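4.2 How the eye reads overlapping shadows

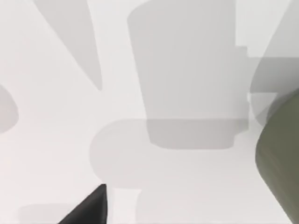

Painters have known for a very long time that a shadow tells you where a thing is, even when the thing itself is out of sight. What excited us when we began this work was how little of that knowledge had been tested on ordinary viewers, people with no art training who had never been asked to think about shadows at all. The first experiment (Section 4.1) dealt with single shadows cast by single objects. In this section we turn to the harder and much more interesting case, where two or more shadows cross.

Figure 3. Shadows on a pale surface. Where they overlap, the gray is darker.

We recruited 215 adults through the public library in Lollstead and asked each of them to sort a set of printed cards. Every card showed shadows on a plain ground, and the task was simple: put together the cards that seemed to be lit in the same way. We gave no definition of "lit in the same way," and we let people make as many piles as they liked. Sessions were untimed. Many participants stayed well past the point where they could have stopped, moving cards back and forth and talking to themselves, and several asked whether they could come back and do it again!

After removing cards that had been left unsorted, we had 1,711 placements to work with. Two of us (Naseri and Shen) coded the piles separately, without seeing each other's notes, and then met to settle the cases where we disagreed. Most disagreements came from piles that mixed two rules, for example a pile that started out grouped by shadow direction and drifted toward grouping by softness of edge.

The clearest result is that people paid close attention to the overlaps. We had expected direction to come first, as it did with single shadows, and for the simplest cards it still did. Once shadows crossed, though, participants began to talk about depth of gray. One woman held two cards side by side for a long while and said that the dark patch "belongs to both of them," a lovely description of what happens when one area is blocked from two lights at once. A surface lit by two lamps can have regions that receive both, regions that receive only one, and regions that receive neither, and our participants worked this out from the cards alone.

Edges came next. Sharp edges were usually taken to mean a small or distant light, and soft ones a large light close by. This is good physics, but it leaves out the distance between the object and the surface, and here people were less sure of themselves. When we asked, only a few mentioned that an object held higher up will throw a softer shadow under the same lamp. Leiva has suggested that outdoor experience may be at fault, as most of us spend far more time looking at shadows that touch the feet of whatever casts them. We find this idea very appealing and plan to test it with cards made from outdoor scenes.

The third pattern caught us by surprise. Participants who grouped cards by overlap were also willing to guess at the shape of things they could not see, and they did so in great detail. They described awnings, tree limbs, hands, and furniture. We did not score these guesses for accuracy, and the card set was not built for that purpose, but the readiness with which they were offered seems worth reporting. Dong's earlier work with schoolchildren in Clusano found the same habit, with children often drawing the hidden object before they had finished sorting.

One limit should be stated plainly. All of our cards were printed in gray, and real shadows are rarely neutral. A shadow under open sky leans toward blue, and two lamps of different color will tint each other's shadows in ways that painters love and that our cards could not show. Section 4.3 takes up color with a smaller group and a new set of cards prepared by Lü.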